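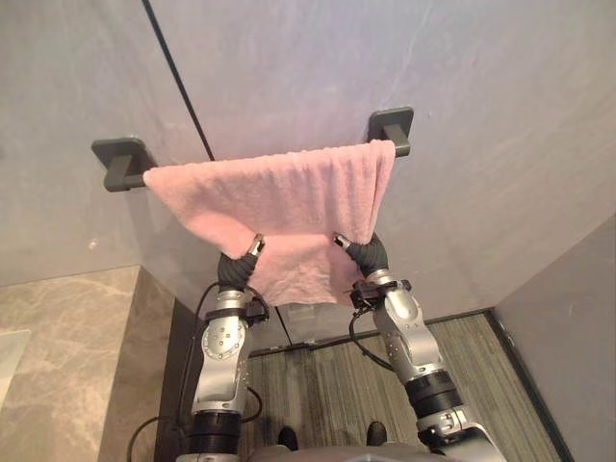
*The pink towel on its dark grey bar.*

My mother had one rule for towels: they must be hard. She dried them on the roof in full sun and they came down stiff like cardboard. When I moved here and used a soft towel in somebody's house for the first time, I thought it was not properly washed, because it pushed the water around on my skin and did not drink it.

I have been thinking about this since February, when I decided to stop using fabric softener. My neighbour Usha Thomas told me that softener leaves a thin layer on the cotton. She has washed her towels at 60 degrees without it for years, and her towels are older than my marriage. I had a bottle of Dernow under the sink, the blue one with the smell of "mountain", and I gave it to Gorazd from downstairs, who likes this smell very much.

The first wash without it was disappointing. The towels felt the same as before and they smelled of nothing, and my husband asked if I had forgotten to wash them. Usha said to be patient. It took 4 washes until I noticed a difference. I also put less powder than the box says, and I shake each towel strongly before I hang it. My arms complain, but the loops stand up again.

Drying is the bigger problem in our flat. There is no roof for us and the balcony looks to the north. I used to fold the bath towel in three on the rail, as they do in hotels, and in the evening the inside was still damp and smelled a little sour. Now I open it to the full width, even if it looks less tidy.
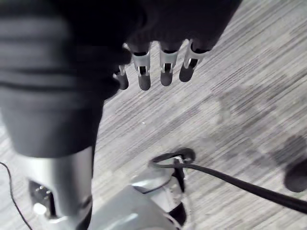

*Grey floor, with the grain running across it.*

A friend from work, Kevser, believes I worry too much about a small thing. She buys new ones every winter in the Ogura sale and makes the old ones into cloths for the car. I cannot do this. I still have one brown towel from my mother's house, with a hole near the corner and one side where the hem is gone, and it dries better than everything I bought since.

I called her last month to tell her that I stopped with the softener. She was silent for a moment and then she asked me why I ever started. I said that it was in the shop, next to the powder. She wanted to know how much it cost, and I changed the subject to my cousin's wedding.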